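Dustow Table Clearing System, Set-up Guide
Section 4: Recording the clearing work with the hand tools

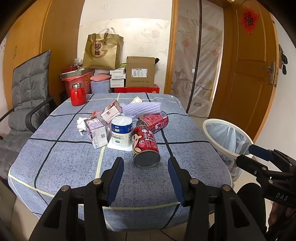
This section is for the staff who will teach the clearing work to the Dustow station. Please read it to the end before you take the tools from the charger. In the break rooms at Pilkington and Clemer the station will later clear the tables by itself in the evening, but it learns only from what you show it with your own hands. For this reason the person who knows the table best should do the recording, also when this person has never worked with a machine before.

4.1 Before you start

1. Charge both hand tools until the lamp on the handle is green.
2. Put the wastebasket beside the table, at the side of your stronger hand. Hang a liner in it and pull the liner over the rim.
3. Leave the rubbish on the table as people leave it. Do not put it in a line and do not sort it.
4. Take away personal things which must not be thrown, or agree with the trainer that they stay as "keep" objects. A thermos, for example, is always a "keep" object.
5. Check that the finger pads are clean. Sticky pads give wrong recordings.

Note: Drink cans, yogurt tubs, small cartons, tissues and wrappers are already in the object list. Foam fruit nets were added in September. If your table has another kind of rubbish, write it on the sheet in Section 7.

4.2 Recording one clearing

1. Hold one tool in each hand. Open the fingers fully and close them fully, one time.
2. Press the start button and wait for the short tone.
3. Take one object, bring it over the wastebasket and open the fingers. Wait until the object has left the pads, then go back to the table.
4. Use both tools when an object is wide or soft. One tool may hold and the other may pull.
5. Continue until only the "keep" objects stay on the table.
6. Press the stop button and put the tools down on the rest.

Note: Work in your normal speed. If you drop something, pick it up with the tool and go on. The recording is still good.

Caution: Keep your free fingers away from the linkages when the tool closes. They can pinch the skin.

Caution: Do not lift glass, knives or cups with liquid inside. These are still cleared by hand.

4.3 How many recordings are needed

A new room needs 500 recordings before the station may run with a person beside it. For running without a person, Skellier asks for 1466 recordings from at least 2 different workers. At Pilkington we stopped at 1667, as the tables there have cloths and the thin items were difficult to grip.

Please plan short turns. After around an hour the wrist becomes tired and the movements become careless. Change with a colleague or do other work.

4.4 What changes for the cleaning staff

The evening round becomes shorter, but it does not disappear. Staff still change the liners, wash the tables and decide what to do with unclear objects. The station puts unclear objects on the side tray, and one person must look at this tray every morning.

Hours spent on recording are paid as normal working hours and must be written on the time sheet under "training". The recordings are not used to measure how fast a worker is. A worker can ask to have his or her recordings deleted, and the request goes to Wubit Mekonnen at the Clemer office.

Section 4 last changed: October 30, 2021. Continue with Section 5, Sending the recordings.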